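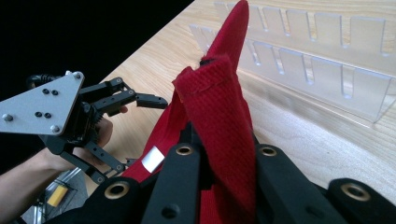
Water bill more than doubled and I can't find a leak anywhere

Ngọc Hà
Posted in Home and Repairs

Hi all, first time posting, long time reading. I rent out nothing, own nothing fancy, just a small one-story house in Cletgate with one bathroom, a kitchen and a washer in the hallway closet. It's me and my mom. Our December bill says we used 2,440 gallons. The bill before that was 1,012, which is normal for us (we're both pretty careful and Mom still rinses vegetables in a bowl).

We had no guests, no pool, no new appliances. I didn't water the yard at all. I crawled under both sinks with a flashlight and everything looks fine, no puddles, no soft spots in the cabinet floor. The washer hoses look fine too. I called the water company and the lady was nice, but all she'd tell me was that the reading was a real one and not an estimate, and that the billing period was 31 days, so it's not like they gave me an extra two weeks by mistake.

My mom says I should call a plumber. My brother says every plumber will find something if you pay him to look. I'd like to try whatever I can do on my own first. I'm okay with a screwdriver and not much else. Where would you start? And is there some way to tell if it's inside the house or out in the yard? That second one is what scares me, the front yard has a big old maple in it and I don't want anybody digging.

Thanks in advance!!

Lwazi Kekana

Toilet. I'd put money on the toilet. I went through this two winters ago and spent a whole evening looking at pipes when the thing was trickling away six feet from me.

Start at the meter, though. Turn off everything that uses water, and tell your mom no faucets until you're back. Go out and open the lid of the meter box. Most meters have a little triangle or a star-shaped wheel on the face that spins with even a tiny flow. If it's moving with everything off, water is going somewhere. Mine crept so slowly I thought I was imagining it, so I put a dot of nail polish on the glass next to the pointer and went back in for coffee. When I came back it had gone past the dot. Wait a good half hour if you aren't sure.

Now for your yard question. Find the main shutoff where the line comes into the house and close it, then go look at the meter again. If it stops, your leak is in the house. If it keeps going, it's between the meter and the house (or your shutoff valve doesn't close all the way, and old ones often don't, so open a faucet inside and see whether it really quits before you panic about the maple).
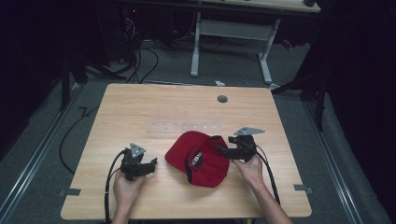

Red baseball cap on a table, black strap at the back.

Assuming it's inside, go do the food coloring thing. Lift the tank lid, put in enough drops to turn the water a good strong color, put the lid back and don't flush. I leave it an hour. If there's color in the bowl, the flapper isn't sealing. That's the rubber piece at the bottom of the tank, and you can swap it with no tools at all. Take the old one to the store with you in a bag! I bought three wrong ones before I learned that. They come in different sizes and they all look the same when you're standing in the aisle.

While the lid is off, look at the water level too. If it's right up at the top of the overflow tube it'll be running down the tube all day and you won't hear a thing. You lower the float, usually a screw or a clip on the side of the fill valve. Mine's a Bangash and it's a clip, took me ten seconds once I'd found it and twenty minutes to find it.

Nele Van Wijk

same thing happened to us, it was the toilet. also check the hose spigot outside. good luck

Cúc Huỳnh

I agree with Lwazi on the order of things, but I'd like to add a few bits for when the food coloring comes up clear, as it did at my place (of course it did).

Check the water heater. There's a relief valve on the side or top with a pipe coming off it, and in a lot of houses that pipe runs outdoors or into a drain, so you never see what comes out of it. Feel around the end of the pipe, carefully, that water can be scalding. If it's dripping, your pressure might be too high. A gauge that screws onto the outside spigot is cheap, and the plumber who finally came to us liked to see it close to 60. Ours was well over that, and the regulator had quit. That is a plumber job in my opinion, I wouldn't touch it.

Then softeners, if you have one. You didn't say. A stuck softener will send water down the drain all night long, and the only clue we had was a sort of hiss in the laundry room when the house was quiet. 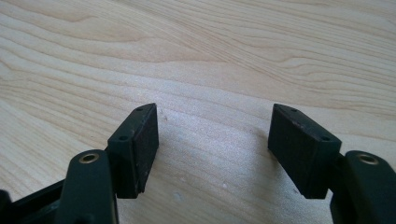
Slow seeps around a fitting are the hardest to find, and a flashlight pointed straight at them is close to useless. You say you looked under the sinks and saw nothing, and maybe there's nothing, but try again with a dry paper towel. Wipe around each joint, one at a time, and look at the towel, not the pipe. If your cabinet floor is pale, strong light can hide a lot. Look at the light wood tabletop here, you can follow the wavy grain nicely in the upper half, and then where the bright patch falls it goes nearly white. A faint stain in a spot like that would be easy to miss. Hold the light low and off to one side, and move it slowly. I also leave a sheet of newspaper in the cabinet overnight, because one drop will wrinkle it.

One more, and it may save you some money: ask the water company if they do a leak adjustment. Ours took part of the bill off once we'd sent them the receipt for the repair. You have to ask, it isn't on the website, and they wanted it in writing within two billing periods. Keep the receipt even if it's for a flapper that costs less than lunch.

Ngọc Hà

Okay so I did the meter test and the little triangle IS moving. Closed the main, it stopped!! So the maple is safe. Food coloring is in the tank as of 9 p.m. and Mom has been told not to flush. No softener, Cúc, but I'll look at the heater pipe tomorrow when there's daylight. Will post what I find.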